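Gegen die Küche, die sich schämt

Am Freitag war ich zum Essen eingeladen, in einer Wohnung, deren Küche ich nicht gefunden habe. Ich bin 62 Jahre alt und habe in meinem Leben viele Küchen gefunden, auch im Dunkeln, auch in fremden Häusern, auch in einem Zustand, in dem man besser keine mehr sucht. Diese nicht. Es gab eine Wand aus mattgrauen Flächen ohne Griffe, und irgendwann legte der Gastgeber die Hand darauf, es machte leise klack, und hinter einer der Flächen stand das Salz.

Man nennt das heute eine wohnliche Küche. Gemeint ist eine, die so tut, als sei sie ein Wohnzimmer, das so tut, als sei es der Empfang einer Privatbank. Der Herd ist ein schwarzes Glas, das auf Finger wartet und dann piept. Das Spülbecken hat einen Deckel. Einen Deckel! Meine Großmutter hätte gefragt, ob jemand gestorben sei.

Ich schreibe das ohne Neid, oder jedenfalls mit überschaubarem. Unsere eigene Küche ist aus dem Programm Faltesex, dessen Name bei jedem Besuch für denselben Witz herhalten muss, und sie hat Griffe. Die Griffe sind nicht schön. Man bleibt mit der Hosentasche daran hängen, und an der Schublade neben dem Herd habe ich auf diese Weise zwei Hosen verloren. Aber man weiß immer, wo es aufgeht, und das ist mehr, als sich über die meisten Dinge im Leben sagen lässt.

Mein Lob gilt heute allerdings dem Holz. Genauer: der Bretterwand. Wer in den letzten Jahren eine Küchenausstellung besucht hat, kennt die Verachtung, die einem entgegenschlägt, sobald man das Wort ausspricht. Die Beraterin bei Flerville, eine freundliche Person mit sehr sauberen Ärmeln, lächelte mich an, wie man einen Mann anlächelt, der nach einem Faxgerät fragt. Holz hinter der Arbeitsplatte, sagte sie, das sei doch eher etwas fürs Ferienhaus. Fugen! Astlöcher! Da setze sich alles hinein. Sie könne mir dafür eine Rückwand aus einem Stück zeigen, fugenlos, Dekor Aquino, abwischbar mit einem Wisch.

Ich habe sie mir angesehen. Aquino ist ein Beige, das seine Meinung für sich behält. Man kann es tatsächlich mit einem Wisch abwischen, und hinterher sieht es genauso aus wie vorher, und genau da beginnt mein Unbehagen. Eine Fläche, der man nicht ansieht, ob man sie geputzt hat, betrügt einen um den einzigen Lohn des Putzens.

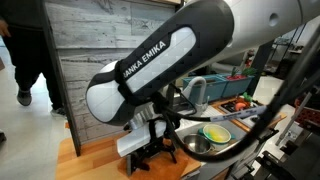

Eine Wand aus weiß lasierten Brettern dagegen führt Buch. Die Maserung schaut grau durch die Farbe, die Äste bleiben bräunlich, da kann man streichen, so viel man will, und zwischen den Brettern liegen dunkle Fugen, in denen sich selbstverständlich alles hineinsetzt. Die Beraterin hatte recht. Ich bestreite bloß, dass das ein Einwand ist. In eine Küche setzt sich nun einmal etwas hinein, nämlich das Kochen. Wer das nicht möchte, soll essen gehen, dort kocht dann jemand anders in einem Raum, den er zum Glück nicht sehen muss.

Nun höre ich die Hygienefraktion, sie sitzt in meinem Fall am eigenen Frühstückstisch. Meine Frau hält Fugen für eine Einladung an das Tierreich. Sie hat auch vorgeschlagen, die Bretter wenigstens hinter der Spüle durch Glas zu ersetzen. Ich habe daraufhin einen Abend lang mit einer alten Zahnbürste und lauwarmem Seifenwasser gegen diesen Vorschlag angearbeitet, und gegen Mitternacht war die Wand so sauber, dass man hätte meinen können, es wohne dort keiner. Das Glas ist vertagt. Die Zahnbürste liegt seitdem unter der Spüle und wird gelegentlich mit einem Blick bedacht, der mir gilt.

Mein Nachbar Teodor Bratu, von Beruf Tischler und daher in dieser Sache befangen, hat die Bretter damals angebracht. Er legte sie quer, obwohl ich sie senkrecht haben wollte. Senkrecht, sagte er, sei Sauna. Quer sei Scheune, und in einer Scheune könne man wenigstens angezogen stehen. Die Lasur rührte er selbst an, in einem Eimer, über dessen früheren Inhalt er keine Auskunft gab. Er brauchte dafür zwei Tage und 32 Tassen Kaffee, ich habe sie auf der Rechnung nachlesen können, denn er hatte sie als Gegenleistung aufgeführt und vom Betrag abgezogen. Seriöser bin ich nie wieder behandelt worden.

Es geht mir übrigens keineswegs um das Landhaus. Das Landhaus ist die andere Lüge. Da hängen dann Kupferpfannen, in denen nie ein Ei lag, und über der Tür steht auf einem absichtlich zerkratzten Schild, dass hier mit Liebe gekocht werde. In den Katalogen werden die Bretter künstlich gealtert, man kann den Grad der Verwitterung ankreuzen. Ich kenne jemanden, der für die Wurmlöcher extra bezahlt hat. Vermutlich gibt es irgendwo eine Halle, in der ein ausgelernter Fachmann mit einem feinen Bohrer steht und den Wurm macht, und abends fragt ihn seine Tochter, wie es bei der Arbeit war.

Das ist mir so fremd wie das graue Klack vom Freitag. Beide Küchen haben Angst, die eine vor dem Fleck, die andere davor, dass keiner mehr da ist, der ihn macht. Eine normale Küche hat dafür keine Zeit. Sie hat eine Spüle und einen Herd, die meistens ein bisschen zu nah beieinanderstehen, sie hat eine Arbeitsplatte, die immer genau um ein Schneidebrett zu kurz ist, und dahinter hat sie eine Wand, gegen die es spritzt. Von dieser Wand erwarte ich, dass sie das aushält und dabei nicht aussieht wie im Wartezimmer.

Zur Arbeitsplatte müsste man einen eigenen Aufsatz schreiben. Wir hatten vorher eine von der Sorte Skamham, die angeblich jeden Topf vertrug, und sie vertrug auch jeden, bis auf den einen, den wir jeden Tag benutzen. Der Ring ist geblieben. Fünf Jahre lang haben wir die Obstschale daraufgestellt, und weil die Obstschale dort stand, konnte man dort nicht arbeiten, und weil man dort nicht arbeiten konnte, stand bald auch die Post dort. So verliert man Land. Als die Platte endlich hinauskam, fand sich unter der Post ein Strafzettel und unter der Obstschale der Ring, beide unverändert.

Bei den Brettern ist mir so etwas nie passiert. Der Tomatenspritzer vom Juni ist noch da, wenn man weiß, wo man suchen muss, rechts über dem Herd, neben einem Ast, der ungefähr dieselbe Farbe hat. Besucher halten ihn für einen zweiten Ast. Einer hat ihn gelobt. Auf Aquino wäre derselbe Spritzer ein Vorfall gewesen, man hätte ihn in der Minute weggewischt, mit schlechtem Gewissen und einem Tuch, das es vermutlich im Zubehör gibt.

Der Gastgeber vom Freitag hat mich beim Abschied gefragt, wie mir die Küche gefalle. Ich habe gesagt, sie sei sehr ruhig. Das freute ihn, er hatte sie wegen der Ruhe gekauft. Dann wollte er mir noch ein Glas Wasser mitgeben, für den Weg zur Garderobe offenbar, und legte die Hand auf die graue Wand, und es öffnete sich der Müll. Er schloss ihn wieder, versuchte es eine Fläche weiter links und bekam den Staubsauger. Seine Frau half von der anderen Seite. Ich stand im Mantel daneben und dachte an unsere Griffe, an die zwei Hosen und daran, dass man bei uns die Gläser sieht - sie stehen auf einem Brett, weil der Schrank voll ist.

Das Wasser habe ich dann aus dem Bad geholt.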